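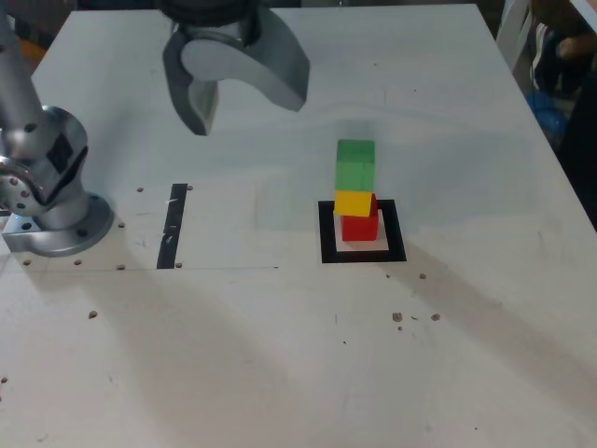
Forum > Student Projects > Arms and Manipulators

Stacking task, top block keeps going over

rorow_maricel
We're a team of 2 doing the block stacking project for the August term. Red cube goes on the square target, yellow on red, then the green one, and green is the tall one. Red and yellow have been fine all week. Green is what's costing us points. The rules say the stack has to stand by itself for 5 seconds after the gripper opens and we only make that on maybe half the runs.

Our yellow tends to land a bit to the left of the red. I didn't think it mattered because two cubes stand fine like that. Now I'm wondering. Demo is Friday.

tapeandbolts
It matters. Whatever you're off by on yellow, green inherits, and a tall block has less room for error than a cube. Fix yellow first and leave green alone until you have.

Is the offset always to the left? If it's the same direction every time it's calibration. If it wanders it's something else.

rorow_maricel
Always left, toward the arm base. We measured from the tape line to the target and typed that in by hand.

tapeandbolts
Then I'd redo that measurement from the base itself. Tape moves when people lean on it. Jog the arm to the center of the target, read the position off the controller and use that number.

ignacio_lab
I don't agree that it's calibration. If the target were wrong, red would be off too, and she says red is fine. I'd look at how the gripper closes. When one finger touches before the other it pushes the cube sideways, and then you carry it off center all the way to the stack. We had this last year in the Rukirholm section and lost two weeks changing coordinates that were already correct.

tapeandbolts
Red could be off by the same amount and they wouldn't notice. The marker square is bigger than the cube. What does "fine" mean here, inside the lines or centered?

rorow_maricel
Inside the lines. That's all the rubric asks for.

ignacio_lab
OK, fair point, but then yellow should be off by the same amount as red and they'd line up with each other. They don't. So something is different between the two picks.

eq_vendach
Eduardo Quiambao here, I help with the lab hours for this course. Both things are worth checking and you can do it in one session. Pick up yellow, lift it, set it straight back down where it was, and mark the edges with pencil before and after. If it shifted, that's the grip. If it didn't, go after the coordinates.

Also check your release height. A lot of teams let go too high and the block drops onto the stack. And look at your speed on the way out. The default in the Vendach template is 300 and that's fast for backing away from a tall block. Bring it down for the retreat only.

kwon_b
or just use a different order, put green on the bottom

ignacio_lab
Order is fixed in the rubric.

kwon_b
ours said any order

eq_vendach
That was the spring version. It's fixed now, red, yellow, green from the bottom up.

rorow_maricel
Did the pencil test this afternoon. Yellow shifts when the fingers close. Not much, but it's always the same way. So I guess ignacio is right, at least partly. We moved the pick point over and yellow sits closer to square on red, though there's still a little left offset.

tapeandbolts
The little that's left is your tape measurement.

ignacio_lab
Or you haven't moved the pick point far enough.

rorow_maricel
We have the table again tomorrow at 4 and will try both, one at a time. Haven't touched the retreat speed yet either. Will post the numbers.
Maricel Saludo, Rorow team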